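The Bins Are Back on the Shelves

By Oona Kettunen

Those of you who came by the Bolger Street building in April will remember the state of the long shelves, and I'm sorry if you were one of the people who asked me for a picture hook and got sent home with a promise. I have been meaning to write this up ever since, and then the Brostine supper got in the way, and then I had a cold, so you are getting it now with everything I can still remember.

The short version is that the cardboard boxes are gone and we have gone over to metal bins for the small stuff. The long version starts with the boxes themselves, which had been with us since we moved over from Trondthorpe and which had gone soft at the corners. If you picked one up by the flaps you got the flaps. Fionnuala Ó Flaithearta lost a whole box of cup hooks that way, down the back of the radiator, and we were fishing them out with a magnet on a string until it was time to lock up. (If anyone has a longer string, I believe there are still a few down there.)

So we bought bins. They came secondhand from a bakery supply place that was clearing out its back room, at $2 apiece, and I will admit I got a little carried away and spent $200 before I'd measured a single shelf. They fit, thank goodness, but only if you put them in narrow end first, and I'd ask everybody to please do that, even when you're in a hurry. The ones that go in sideways stick out just enough to catch a sleeve. I have the sweater to prove it.

We did have a long talk about metal or plastic. Fionnuala was for clear plastic, so you could see what was inside without pulling anything out, and it's a fair point and she made it well. I was for metal. I like that you can wipe it down with a rag and a bit of dish soap, I like that it doesn't crack when it's been sitting by a cold window all winter, and if I'm being truthful I like the noise it makes when you drop a doorknob in. We went back and forth over a pot of tea and then the bakery place called, and that more or less settled it. 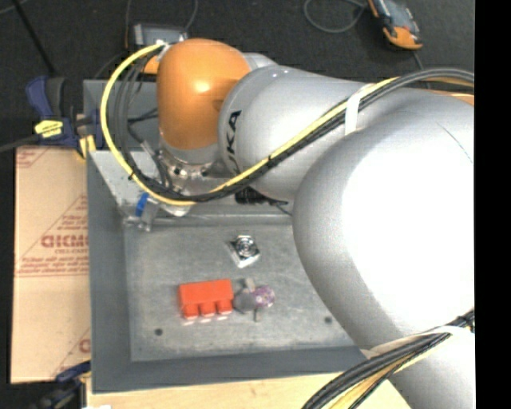 Gray metal bin with a few small things in it.

Now for how we would like them used. Please keep the bins light. I know it's tempting to fill one right up to the top and feel that a job has been finished, but a bin full of hinges is a terrible thing to lift down from over your head, and the stuff at the bottom never gets looked at again. A few pieces to a bin is plenty when the pieces are awkward shapes. Screws and washers can go deeper, as long as you can still stir them with a finger.

If you bring something in and you can't tell what it is, put it in a bin on the low shelf by the door. That is the "what on earth" shelf, and it has become my favorite part of the whole arrangement. Last Friday I found a little bracket there that I'd been hunting for since before the move, the one that holds up the end of the curtain rail in the back, and I carried it around in my apron pocket all afternoon like a prize. Someone else went home with a drawer pull that matched the other three on her mother's dresser. I go through that shelf every couple of weeks and find homes for whatever's been sitting, so don't feel you need to label anything on it.

Everything else does need a label, please. We've gone with brown luggage tags tied through the handle of the shelf divider, and you'll find a bundle of blank ones and a pencil in the Drallenance tin next to the kettle. Pencil, not marker! The contents change and I would like to be able to rub things out. Write what's in the bin the way you would ask for it out loud. We had one tag that said "assorted fixings," which covered, as far as I could see, the entire room.

Shelf 23 is the odd one. It's the narrow one up at the end, and the bins don't fit there in any direction, so the sandpaper and the string have moved in. The glue is staying under the sink where it has always been.

One more thing about washing. The bins had a fine coat of flour dust in the seams when they came to us, and we scrubbed them well, but if you find one that still feels a bit floury, take it over to the sink and give it another go with the stiff brush. Dry it properly afterward, right into the corners, and leave it upside down on a towel if you have somewhere to be.

We still have a stack of empties under the bench, and anybody who could use a few at home is welcome to have them for what we paid. Leave the money in the Drallenance tin and tell me or Fionnuala how many you took. I'm in most afternoons, and she has the key on Friday.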